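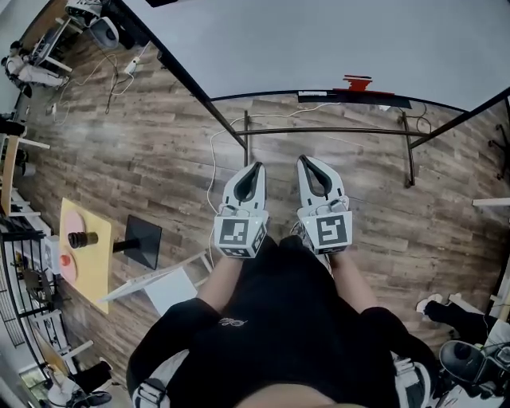

Black legs and crossbar, little yellow table on the left

Gray smudges wont come off whiteboard, red graphic has to stay

Nivaldo Honorato
Sep 4, 2023
Viewed 1,393 times

Got a big dry-erase board on a black metal frame, in our room since February. Old writing leaves ghosts. Faint gray, worse in daylight. Dry eraser does nothing, just moves it around. Problem is the red stair-step graphic on the right part, I need that to stay and I dont know if it's paint or print. So no strong stuff all over. Also a few tiny dark specks toward the left, no idea what.
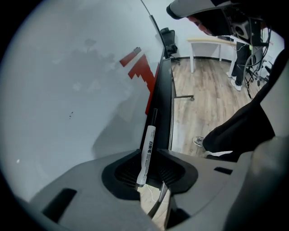
Markers are the normal kind, label says 白板笔 (whiteboard marker), black cap. So not permanent, unless someone mixed one in. What do I wipe it with? Need it usable again for a class, 300 sheets of handouts say "see board" lol.

Maes_Urkum

Go over a ghosted bit with a fresh dry-erase marker, wipe while it's still wet. Lifts the old ink. Do a small patch first, away from the red. Whatever's left – rubbing alcohol on a soft cloth, left side only. Then plain water, then dry it properly. Near the red use a damp cloth and nothing else, alcohol can take paint or print right off. Specks, try a fingernail. If you can feel them it's stuck on gunk, if not could be pits in the coating and those stay.

And wipe the bottom edge too, dust collects there and your cloth drags it back up.

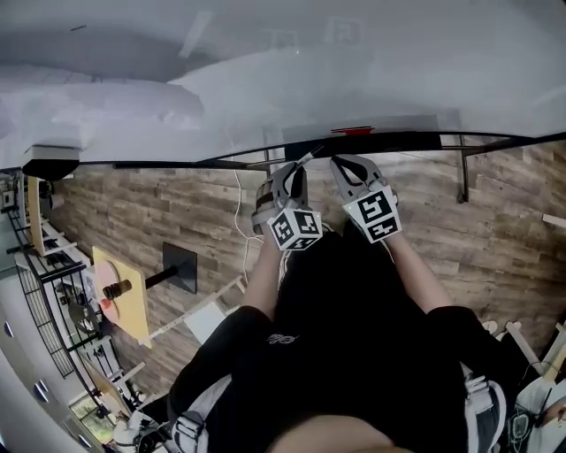
Black rail along the lower edge, red tab near the middle

Leave little tabs like that alone when your cleaning, they snag the cloth.

stivdale

just buy a new one

Sirent

What Maes_Urkum said, but 2 cloths. One for alcohol, one for water. I used the same one for both and got streaks everywhere, had to start over. No scrub pads – scratched mine and now it ghosts twice as bad.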